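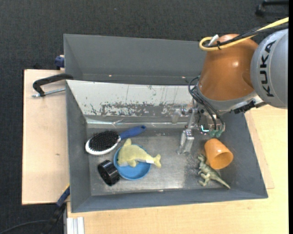 **What counts as one example?** At Mevbridge, one example is a single try at picking a single thing: the arm comes in, the gripper closes (or doesn't), and the result gets saved along with the pictures and the arm's movements. We mix shapes and textures on purpose, so a bin might have a hairbrush lying bristles up, a plush dolphin draped over a bowl and a cup on its side, all in the same round. Tidy rows would teach the system very little about real clutter.

**Do you keep the misses?** Oh yes, every one of them! Please don't delete a failed pick, however silly it looked – Flistach, our training program, learns from those too. Just mark it as a miss and carry on.

**How often should I mix up the objects?** Every 27 tries, or sooner if the same thing keeps ending up in a corner. Give everything a gentle tumble by hand with the arm paused, and don't fuss over where it lands.

**Can I bring something from home?** We'd love that. It should be clean, unbreakable and under 10 inches long, and we do ask for it by Friday so it can go on the Dinsa object list before anyone uses it.

**How long is a shift?** About 2 hours, with a break whenever you want one.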